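Right, slide four, and I'll try to keep this bit short.

So Cledudach. When I started following them they were pulling in 154 people on a good afternoon, and I knew most of them by their coats! The ground at Eseck Road holds almost 1000, so you could hear every word the goalkeeper shouted. (Pause here – do the goalkeeper voice if the room feels friendly.)

Then came the cup run. We drew Stinden away, two divisions up, and I really thought we'd lose by six. We took 431 fans on the road that day and came home with a 1–1 draw and a replay. 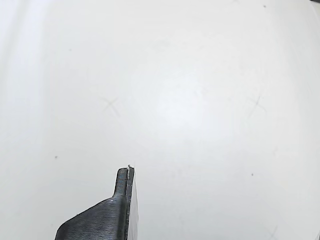 Dark ridged finger, pale surface.

Now, the replay. I want to spend a minute on the back four, who'd gone 17 games without being changed once. Ask the room who's played in a side that settled. They knew when to step up and when to leave it, and Stinden kept running offside and getting crosser and crosser – lovely stuff.

Skip the penalty story if we're past the half hour. Otherwise tell it, then go to the league table and take questions on the second half of the season.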